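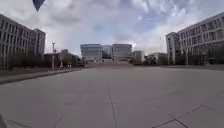 Plaza, front camera, raw (no undistortion), start of the long leg toward the glass building.

Notebook, January, morning into afternoon
Present: me (Huw), Muthoni, Pantelis. Josphat on the radio from upstairs until lunch, then down with us.

Purpose today: find out why the localizer drifts on the plaza and nowhere else. Branch is drunine/loc-open. Planner untouched since the last entry. Same Jimon config for the base controller.

Battery full at start. Tire pressures checked. Overcast, so no lens flare to argue about. Camera exposure left on auto for the first two runs, then locked.

Run 1. Straight down the plaza from the near end, manual speed cap on, localizer running but not in the loop. Pose is fine for the first stretch, then the along-track estimate starts to lag. Lateral is good the whole way. Heading good. By the time we stopped, the estimate was 3 m behind the tape mark. Wheel odometry on its own was much closer than that, so the fusion is making things worse.

Run 2. Same again, reverse direction. Lag shows up again with the same sign relative to travel. That rules out a bad survey of the map origin, which was Pantelis's bet. He has conceded the coffee.

Looked at the feature tracks on the laptop between runs. In the raw view the lower half is all concrete slab and the upper half is all cloud. What the tracker has left to work with is the band in the middle: the two big buildings either side, the glass block at the far end, the trees. The side facades have rows of near-identical windows and the tracker happily hops one window along when the motion prior is weak. Every hop pulls the estimate the same way. The far glass building is good for heading and useless for distance at that range.

Clouds are also being picked up. I counted 341 features in one keyframe and a silly share of them were above the roofline. They move slowly enough to survive the outlier check. Muthoni had flagged this in her review months ago and I closed the comment. Reopened it.

The flag in the top left is the other thing. It gets tracked as a static corner. On its own it is a small effect, but it has high contrast against the sky, so the detector ranks it near the top and it eats a slot in that grid cell every keyframe. Same for the bit of our own body in the bottom left corner. The self-mask file in the repo is from the old mount and does not cover either one.

Actions before run 3:
- New self-mask drawn by Muthoni over the raw fisheye image, before rectification. Covers the bottom left corner and a generous patch around the flag. Committed as mask_front_v6.
- Sky mask: simple for now, brightness and gradient threshold above the horizon line. Will not cope with the pale facade on the right on a bright day. Good enough under this cloud.
- Feature cap stays at 2,000 for the whole window. Tried raising it yesterday on recorded data, no gain, just a warmer computer.
- Exposure locked.

Run 3. Same line, masks on. Lag is smaller but still there. Cloud features gone, flag gone. Window hopping still visible on the left building, where the rows run long and narrow. The right side is better behaved, possibly on account of the deeper window recesses, but I would not put money on it from one run.

Josphat came down and asked why we throw the ground away. Fair question. The ground mask was added for the indoor work, where reflections off the polished floor gave us grief. Out here there are joint lines in the pavement, including one running straight down the middle. It tells you nothing about along-track motion, being parallel to it, but it should hold lateral and heading nicely. The cross seams are the ones we want for distance, and they are faint in the images. The contrast is there if you rectify the lower half to a ground view and stretch it. Pantelis did this by hand on one keyframe and the slab grid comes up better than I expected.

Run 4. Ground mask off, no other change. Worse. The detector finds hardly any corners on bare slab and the ones it does find are surface speckle that does not match from one keyframe to the next. So corners are the wrong tool for the paving. Needs a line-based front end or direct alignment on the ground view. Put the ground mask back.

Run 5. Ground mask on, and the weight on wheel odometry in the along-track direction raised by a factor of 6. This is a fudge and I am writing it down as one. Lag went under what we can measure with tape and a chalk mark. It will bite us on wet leaves or any slope where the wheels slip, so it goes in behind a flag (software flag, Pantelis) named open_area_odom_boost, default off.

Abdelghani's comment over chat after I sent the plots: check the covariance the visual front end is reporting before scaling anything else. He is right. It reports the same tight value on the plaza as it does in the corridor, when the depth on every useful feature out here is terrible. If the covariance were honest the odometry would win without any boost. I think this is the real bug. Looks like depth uncertainty is clamped in the Staller wrapper, at a value that made sense indoors. Did not have time to confirm.

Planner notes, minor. The costmap marked the low kerb on the left correctly from the near end. The plaza itself came up clean, no phantom obstacles along the centre joint. Far steps not tested, we turned well short.

Bags copied to the Figueroa drive, folder plaza_jan. Run 2 is missing the first few seconds of IMU, my fault, recorder started late.

To do:
Huw: find the depth clamp, print reported covariance against range, rerun bags 1, 3 and 5 offline.
Muthoni: regenerate masks for the side cameras, and make the loader refuse a mask whose mount ID does not match.
Pantelis: ground-view alignment prototype on bag 3. Keep it out of the main branch for now.
Josphat: decide if the flag can go on the rear of the body. If it moves, mask v6 needs redoing.

Tape measure is in the grey bin with the chalk. The end hook is bent, so measure from the 1 m mark and subtract.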